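Revik entryway notes, README

Hi! If you've opened this folder you probably want the door stuff, so start here. This is everything I've written down while sorting out the entryways and doors on the second floor at Mandeser, plus the spreadsheet (doors.csv) and the pictures that go with it. I began in March with a paper notebook and a pencil on a string, and the notebook got full, so now it's a folder.

What's in it

doors.csv has 976 rows. Each row is one visit to one door: which door, which way it swings, what kind of handle, whether it latched by itself, and a comment. The comments are the good part. Mine are long. Shota Sugawara's are mostly "fine" or "not fine," and I've left them that way.

handles.txt is a plain list of the handle types with the words I settled on for them. Lever, knob, pull bar, flush pull. I kept "lever" for anything you push down, even the fancy curved ones by the stairs, since arguing over it ate a whole lunch.

luggage.txt is the newer one. People kept asking how you get through these doors with a suitcase in tow, and I kept having opinions, so it got its own file.

The older version of the spreadsheet (800 rows, from before we added the storage side) is in the old folder. Please don't merge it back in! The door names changed in between and you'll get doubles.

How to read the door names

Every name is a letter and a number. The letter is the hallway, the number counts up from the elevator end. E4 is the fourth door on the east hallway. There are 7 doors on the west hallway, but W3 is a closet and W6 got painted shut at some point before any of us showed up, so you'll find very little under those two.

"Swing" is always written from the hallway side. If I'm standing in the hallway and the door comes at me, that's "toward." I got this backward for the first couple of pages and Sayaka Aoki went through and fixed it (thank you, thank you). If you spot one that still looks flipped, it probably is.

"Latched" means I let go of the door at arm's length and heard the click. No click, no latch. I don't count a door that sort of rests there looking shut.

Things I've learned about getting through a door with your hands full

Bags go down first. I know everyone thinks they can hook the lever with an elbow, and you can, but then the door swings toward you and there's a suitcase parked exactly where it needs to go. Leave the bag off to the side of the handle, a good step back from the swing, and then deal with the door.

Stand closer than feels natural. Most of the bad tries in the spreadsheet are somebody reaching way out in front of themselves and pulling at a slant.
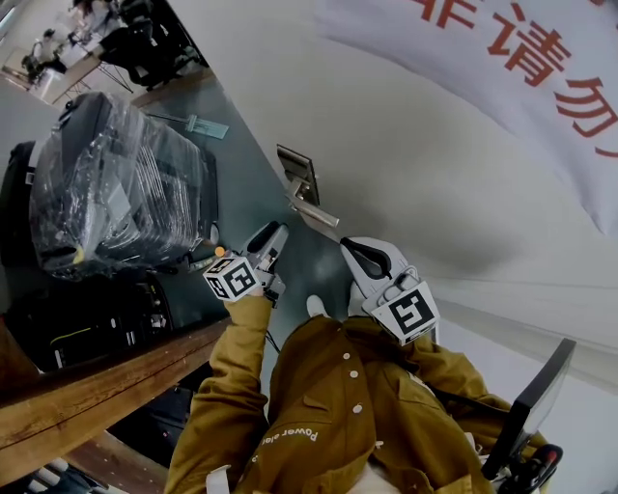
Ademir Barbosa does it the other way, by the way. He brings the suitcase right up to the panel, opens the door a crack, and uses the suitcase to keep it from closing. It works nicely on the light doors. On E4 it leaves scuffs, and I'm the one with the sponge, so I'd love it if we all stopped doing that on E4.

Loose sleeves catch on levers more than you'd think. Push them up or button the cuffs. I tore a perfectly good cardigan on W2 and I'm still a bit sore about it.

Stuff I haven't gotten to

The closers. Some of them are set way too strong and some barely pull at all, and I have no column for that yet. Charoen Tanasarn has a little spring scale from Lurneck that would do the job, so once I borrow it there'll be a "pull" column.

Rows from E9 onward have no comments. I was in a hurry that afternoon and it shows.

Row 1691 in the notebook isn't missing, the notebook just has its own numbering (it includes drawers and cabinets, long story). Go by the names in the spreadsheet and ignore the penciled numbers.

If you want to add rows

Go ahead! Put your initials in the last column, use the words from handles.txt, and write the comment while you're still standing at the door. Questions about the hallways go to me, and questions about the storage side go to Yoshinori Matsuda, who has the keys and usually turns up after ten in the morning.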